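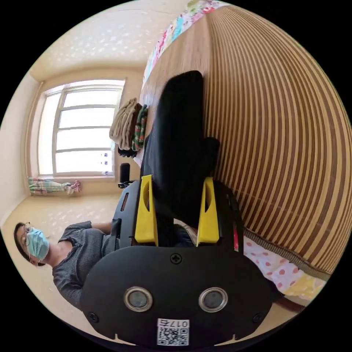

How many towels does a household of two need? Six. Everybody I put this to had a higher figure, and everybody's closet was jammed.

I came to the subject of folding late in life and against my will. In March my linen closet stopped closing. It had been giving notice for years – a groan from the hinge, a pillowcase on the hallway floor in the morning – and then one evening the door would simply go no farther, and I stood there leaning on it like a man trying to keep out a bear.

The obvious response would have been to get rid of some sheets. I am a journalist, so I called people.

Evie Cropper ran the linen room of a hotel in Prekwood until she retired, and by her own reckoning she folded 2,000 flat sheets in a bad month. She has no patience for the philosophy that has grown up around this chore. She has never thanked a pillowcase. Her method is to find the corners, match the corners, and stop talking.

"People fold in the air," she told me. "They stand there flapping. Put it on the bed."

The bed, I learned, is where every serious folder works. It is the right height if you sit, it is wide, and it forgives you for dropping things. The trouble is that it also wants to be slept in, so the folding gets done in a hurry at ten at night, or gets moved to a chair, where it remains until the chair is needed. My own chair has been out of service since last winter.

Dark clothes are their own misery. A black shirt on a dull afternoon has no front, no back and no seams that I can find. Nnamdi Odukoya, who owns a laundry in Madham and wears black to work every day, does all his dark folding beside a window before lunch. He leaves the whites for evening. I had assumed there was a trick to it and felt a little cheated.

He was more interesting on the shirt itself. Lay it face down, smooth it from the middle outward with the side of your hand, then bring in one sleeve and one side together. Do the same across from it. Fold up from the hem in thirds. He did one while complaining about his landlord and it came out the size of a paperback. Mine came out the size of a paperback that had been in a bath.

Then there are the things that refuse to be rectangles. Quilts, chiefly. A patchwork quilt is lovely to look at and folds like a mattress with opinions. Hauwa Isah, who restores them, would like you to quit folding yours along the same line every time, as the cloth wears out at the crease. She refolds hers twice a year on a different line and keeps them on a spare bed, flat, under a cotton sheet. I asked what happens when guests come. She said they don't, much.

Bamboo mats you roll. I mention it only because I spent part of an afternoon folding one, and it made a sound.

As for the closet, I did in the end carry out a bag of towels, including a beach towel from a bank that no longer exists. The door shut. It has since begun to groan again, and I suspect the tablecloths.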